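Section 4. Positioning the pieces in the room

This section applies to the Carvalho cabinet, the Alum TV console and the Tustumitz stool when used together in one living room. Assembly is covered in Section 3. Do not begin until the cabinet door and the drawer have been adjusted and the glass sheet is lying flat on the cabinet top.

4.1 Before you start

1. Decide which wall will carry the TV console. It must be a plain wall with a power socket within reach of the television lead.
2. Clear the floor between the wall and the seating. Pick up toys, bags and loose leads.
3. Sweep the floor, then wipe it with a damp cloth. Allow it to dry fully.
4. Take everything off the glass sheet if the cabinet has to be moved.

Caution: The glass sheet is not fixed to the cabinet. Lift it off with two people before moving the cabinet and stand it on edge against a padded surface. Do not slide the cabinet with the glass in place.

4.2 Cabinet and console

1. Stand the cabinet to the left of the chosen wall space, with the drawer and door facing into the room. The base rests directly on the floor and has no levelling feet.
2. Check that the door opens fully. If it touches the console, move the console to the right.
3. Place the console against the wall. Keep its front edge parallel to the wall.
4. Check that all the console legs touch the floor. On uneven tiles, use the felt pads from bag 17.
5. Refit the glass sheet and line it up with the edges of the cabinet top.
6. Put the stool in the open floor in front, clear of the cabinet door.
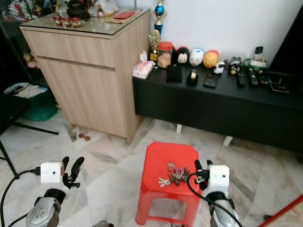 Figure 4-1. Cabinet to the left, console against the wall, stool on the open floor with keys on the seat.

Note: Leave 2000 mm between the front of the console and the nearest sofa or armchair. The stool may stand inside this space.

4.3 Stone and tiled floors

Polished stone marks easily. Grit caught under a leg will leave a scratch that cannot be cleaned away.

1. Turn the stool over and wipe the end of each leg.
2. Feel the leg ends for moulding burrs. Remove any burr with fine abrasive paper.
3. Lift the stool to move it. Do not push it along with a foot.
4. Check the floor again after the first week. On pale marble, look along the surface with the light coming towards you. Grey veining is part of the stone; a scratch can be felt with a fingernail.

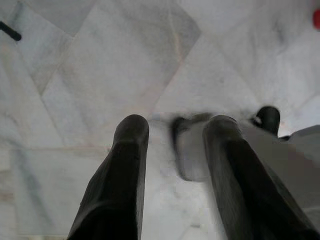 Figure 4-2. Pale marble with grey veining.

Do not use vinegar, lemon or descaler on marble. Use plain water or a cleaner marked as suitable for stone.

4.4 Using the stool as a set-down surface

The stool may be used as a seat or as a place for small items such as keys. The same stool should not serve both purposes at once. Remove all items before sitting down.

1. Set keys down on the flat part of the seat. Larger bunches can go near the middle, smaller ones beside them.
2. Keep single small keys away from the round hole in the seat. A key without a ring can drop through to the floor.
3. Where two sets are kept, leave a gap between them so that the rings do not catch.
4. Do not put hot pans, candles or an iron on the seat. The plastic will soften.
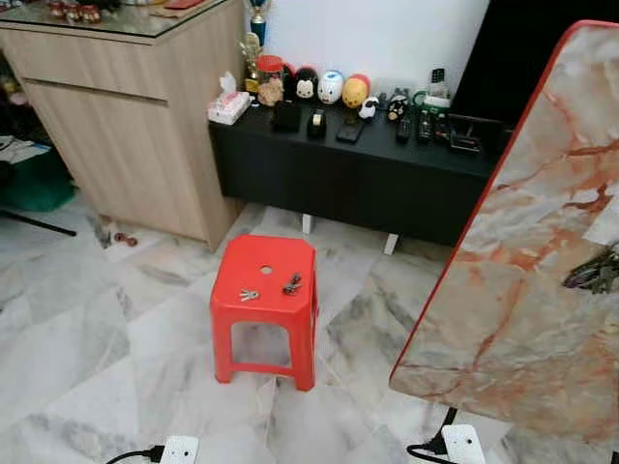
Figure 4-3. Two sets of keys on the seat, one just in front of the hole to the left, one to its right.

Caution: The stool is not a step. Do not stand on it to reach the top of the cabinet or items at the back of the console.

4.5 Loading the cabinet top and the console

1. Put heavy items, such as a teapot, towards the back of the glass. Lower them on to the surface without dragging.
2. Line up cups and other small pieces in front, where they can be lifted without reaching over anything tall.
3. Lay flat items such as envelopes to one side. Do not push them under the edge of the glass.
4. On the console, stand tall items such as trophies against the wall. Tissue boxes and jars in daily use may go at the end nearest the cabinet.
5. Keep leads behind the console and off the floor in front of it.
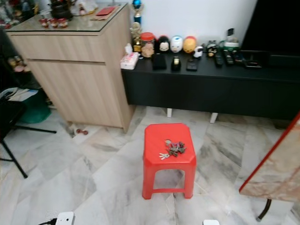 6. Open and close the cabinet drawer three times with the top loaded. If anything shifts, move it further back.
7. Press down lightly on each front corner of the console. It must not rock. If it does, repeat step 4 of 4.2.

Dust the glass with a dry cloth once a week. Wipe the console top with a cloth that has been wrung out well, and dry it straight away. The stool may be washed with warm water and washing-up liquid.

4.6 Missing parts

Felt pads and spare console legs can be ordered from Flarholm under part number 3731. State the colour of the legs when ordering.

Section checked by Lautaro Núñez, 2021-03-13. Replaces the February issue.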